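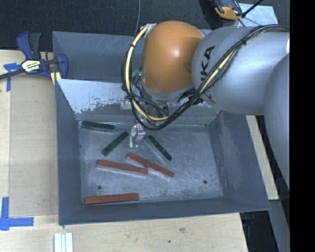 Drisiva Build Log
January 27, 2018

Update thread on Drisiva, the bin picking setup at the Whitcombe shared workshop. It has been a while, so this one is long.

Short version first. The arm picks blocks out of a metal bin and drops them back in. It does this well enough that I can leave the log running and read it afterward. Corners are still bad.

Since the last thread: 369 pick attempts logged, 28 of them misses. A miss in my log means the gripper closed, the arm lifted, and there was no block in it. Touching a block and shoving it somewhere else also goes down as a miss.

The bin. Grey metal, rectangular, walls that slope outward. I got it from a surplus place in Pludatside, already scratched up. I looked at plastic totes and they flexed when the gripper leaned on a wall. This one stays put.

It stays put now, anyway. Before the bar clamp it crept across the table a little with every wall contact. You don't notice it in one pick. After an hour the arm is aiming at a bin that has moved, and all your positions are off by the same amount in the same direction.

The clamp went on the rim and the drift in the log stopped. I wish I had tried that before spending two evenings on the calibration code, which was fine all along.

There's a packing piece under the jaw. Blue clamp, nothing special. If you do the same, tighten it with the bin empty and then check that the bin still sits flat. Mine rocked the first time and I had to redo it.

Blue tape on the table board marks the corners I set up from. When something gets knocked I go back to the tape, then run the touch-off routine. Tape is good enough to get close and the routine does the rest.

Replace the tape when the edges start to lift. Old tape leaves you guessing which side of the curl you meant.

Blocks. I'm using 6 right now, half green and half reddish brown. I started with a bigger pile and went back down. With a pile, every failure has several possible causes and the log doesn't tell you which one you had.

With a few blocks lying flat on the floor of the bin, there are only so many things to go wrong: bad angle, too close to a wall, too close to another block. I can sort misses into those by hand in a few minutes.

So that's what I did with the 28. Most were near a wall. The next biggest group was a block with another one almost touching its end. The rest were bad angle estimates, mostly when the light from the window was strong.

Near a wall: the problem is the wrist more than the gripper. The gripper is small and fits in a tight gap. The hardware above it is wider, and the wall slopes outward, which helps, but the cables and hose don't care about the slope.

Right now the planner just refuses any approach where the wrist would come too close. It tries the grasp turned the other way, and if that fails too it skips the block and goes to the next one.

Skips aren't counted as attempts. Maybe they should be. A block that sits in a corner and gets skipped all night makes the numbers look better than they are. I'm adding a separate skip column before the next long run.

Near another block: if two lie at different angles and the end of one is right beside the end of the other, grabbing near the middle of either is usually fine. The old code picked the grasp point by how much clear floor it could find around it, and that sometimes put it way out at one end. Then the block swings as it comes up.

New rule is plain. Start at the middle. Move off the middle only if the gripper would hit something, and only by a small step each time. Misses from this cause went down after the change. I don't have enough runs yet to say by how much.

Colors. The green ones are dark and the bin floor is grey and scuffed, so I expected trouble there. The reddish ones are easy to pick out at any light level I've tried. The green ones are fine in the evening with the overheads on and worse near noon.

The scratches matter too. A bright scratch next to a dark block edge can pull the edge line over to it. I tried painting the floor of a test panel flat black and it did help with scratches. It also made the dark green much harder to separate, so the bin is staying bare for now.

The holes in the floor of the bin were detected as blocks in the first week. Very small, very round blocks. A minimum size check fixed it and I haven't thought about them since.

Cables. This took more time than any of the software. There's a thick bundle of black cable along the arm that loops around near the wrist, and the pale yellow hose follows it. Dark ties hold the hose to the loop.

Loop too small and it pulls tight when the wrist turns. Loop too big and it hangs into the bin on low approaches. I moved the ties a lot of times. The way to do it is to drive the arm by hand to the worst poses you can think of, leave it there, and look at the loop before you move on.

The thinner wires down by the wrist are still a mess. They work. They need a proper cover and I haven't made one. It's on the list under the skip column.

Software, for those who asked. I run a small program called Gelus that I wrote for the last build and kept patching. It reads the camera, finds the blocks, picks one, and sends the moves. It also writes the log. It's not pretty and I'm not putting it up until the config file makes sense to somebody other than me.

What Gelus does at each pick, in order: take a frame with the arm out of the way, find block outlines, throw out anything too small, rank what's left by clearance, plan, go. After the lift it checks whether the gripper stopped on something or closed all the way.

That last check is cheap and it catches nearly everything. It does get fooled when the gripper holds a block by a corner. It reports a good pick and then the block falls on the way across. I've started checking a second time just before release.

Somebody asked why I drop the blocks back in the same bin and don't sort them into two. Sorting means I have to refill by hand. Dropping them back in gives me a new layout each time and the run goes on without me.

Drop height is a tradeoff. Too low and the blocks end up where they were. Too high and they bounce into the walls and you get a whole bin of corner cases. I also move the drop point around. If I leave it in one place the blocks collect there.

Speed: slow. I run the arm well under what it can do and I don't plan to change that in a shared room. People walk past the table. The stop button is on the side you come in from and I test it at the start of every session.

If you're setting up in a shared space, put a note on the table with your setup on it and what not to move. Mine says please don't lean on the bin. It mostly works.

Things I'd do differently. Clamp the bin on day one. Log the misses with the image from just before the pick - I only added that halfway through and the early misses are useless to me now. Write down which lights are on.

Things I'd keep. Few blocks, simple shapes, flat on the floor. Working on one cause at a time. Reading the log the next morning instead of at the end of a long night.

Next up: the skip column, then the cover for the thin wires, then a shade for the window side. After that I want to try a tool that nudges a block away from the wall before picking it. I have a rough version of the nudge move and so far it pushes the block along the wall as often as it pushes it off.

Cost question came up again. I'll do a parts list when the wrist cover is done. The bin and clamp were the cheapest things on the table.

I'll add to this thread after the next long run. If you've done nudging with a small gripper and sloped walls, reply with what approach angle you used.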